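Gripper trials working group
Minutes of the meeting held on 11 January 2025

Present: Marin Grgić (chair), Femi Edet (minutes), and the Parlow and Zesham trial teams.
Apologies: none received.

1. Minutes of the last meeting
Agreed as a correct record. The action on spare marker blocks was carried over to item 5.

2. Comparison of the two hand-held grippers
Marin reported on the trial so far. The Parlow gripper and the Zesham gripper are being compared on soft items, with towels first and clothing to follow. The log now holds 2851 usable recordings. A further 368 were set aside, mostly for lost tracking, and have been kept in a separate folder.

The Parlow has the lighter trigger and people can work with it for longer before they want to stop. The Zesham closes more firmly and lets go of thick cloth less often, but two operators said their thumb ached by the end of a session. Marin asked for comments on comfort to be written down at the time, as the notes added later were too vague to use.

Femi said the two sets were not yet a fair match. Most of the early Parlow recordings were made by new operators, and most of the Zesham ones by people who had already had practice. It was agreed that each operator should do the same towel tasks with both grippers, swapping which one they start with.

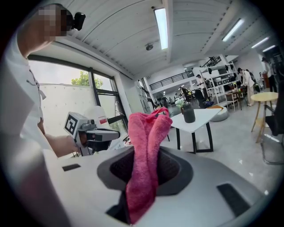 The group then discussed towels. Terry cloth has been the hardest material for both models. The loops catch at the tips, and a bunched towel can hide the contact point from the gripper camera altogether. Marin wanted to keep these recordings in, as the arm will meet the same problem. Femi agreed but asked for a tag so that they can be found again.

3. Cameras
The head-mounted camera is useful for working out what went wrong when the gripper view is blocked. The start times do not line up well with the gripper recordings, and in the worst case checked the gap was about 20 frames. Negussie, which supplies the controller software, has offered a shared start signal. Femi will test it before anyone else installs it.

The ceiling lights cause some glare on shiny items. No change for towels. To be looked at again when the plastic packaging tasks begin.

4. Arm tests
The Drinville arm has been booked for the last week of January. There is time for 3 rounds with each gripper if the changeover goes well. Marin will write the running order. The Zesham mount needs a new adaptor plate and the drawing has gone to the workshop.

5. Marker blocks
Corners are wearing and one block has a lifted label. Replacements to be printed on matt stock. Operators are to check the block is tight before each session.

6. Actions
Marin: running order for the arm tests; new task sheet with the swapped starting order.
Femi: test the shared start signal; add the tag for hidden contact.
Zesham team: chase the adaptor plate.
Parlow team: print and fit the new marker blocks.

7. Any other business
The Parlow team asked whether wet towels would be included. Not in this round.

Next meeting to be fixed once the arm tests are finished.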